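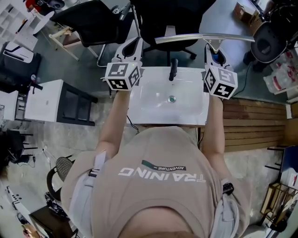 At the sink

Frequently asked questions about our buckwheat

We get a lot of mail about buckwheat, more than about everything else in the shop put together, and a good many of you ask the same things. So we sat down one slow Monday and wrote out the answers properly. If yours is missing, do write to us — we like getting the letters.

Is buckwheat a kind of wheat?
No, and the name has been confusing people for a very long time. It's the seed of a plant related to rhubarb and sorrel, and it isn't a grass at all. We cook it the way you'd cook a grain, so it sits on the grain shelf at Plestow with the barley and the millet, and it seems happy enough there.

So it has no gluten?
Buckwheat itself has none. Ours is packed in the same room as our wheat flour and rye flakes, though, so please don't buy it from us if you have celiac disease or have been told to avoid traces. We'd much prefer that you went to a specialist packer, even if it means losing the sale!

What's the difference between the green and the brown?
The green groats are raw, and the brown ones have been roasted (you may know these as kasha). Raw groats are mild and a little grassy, and they go soft quickly. The roasted ones smell like toast and nuts and have a much bigger flavor, which some people adore and others find a bit much at first. If you've never tried either, start with a small bag of the green.

Do I need to rinse it?
We do. Tip it into a fine sieve and run cold water through it until the water looks clear, then give it a good shake. Green groats can turn slippery when wet, and a second rinse helps with that.

How do I keep it from turning to mush?
This is the big one. Use less water than you think, one and a half cups to each cup of groats, and put the lid on once it boils. Green groats want 9 minutes on low heat, and then you leave them alone with the lid still on for another 8. Don't stir. I know it's tempting, I lift the lid myself more often than I should, but stirring breaks up the groats and you end up with porridge. (Very nice porridge, if that's what you were after. Add butter and a spoonful of jam.)

Can I toast the green ones myself?
Yes, and your kitchen will smell wonderful. Use a dry, heavy pan over medium heat and keep them moving until they're the color of a hazelnut. Take them off a shade early, as they go on darkening in the hot pan.

Where does it come from?
The green groats come to us through Kornimport, who have supplied us since we opened. The roasted ones are from the Nunness mill, which does its roasting in small batches, so the color shifts a little from one delivery to the next. The dark flour is from Pellegrini and is ground quite coarse — lovely for pancakes, a little stubborn in cakes unless you mix it with something finer.

How long will it keep?
In a jar with a tight lid, away from the stove, whole groats are good for the better part of a year. Flour is fussier and can taste bitter once it gets old. Buy it in small bags and keep it in the fridge, or the freezer if you have the space.

Do you sell by the sack?
We do, to cafes and to anyone with a big enough pantry. Green groats come in sacks of 3000 grams, and you can order those from the shop page under item 155. In July and August please allow a few extra days, as we keep shorter hours then and everything moves more slowly, ourselves included.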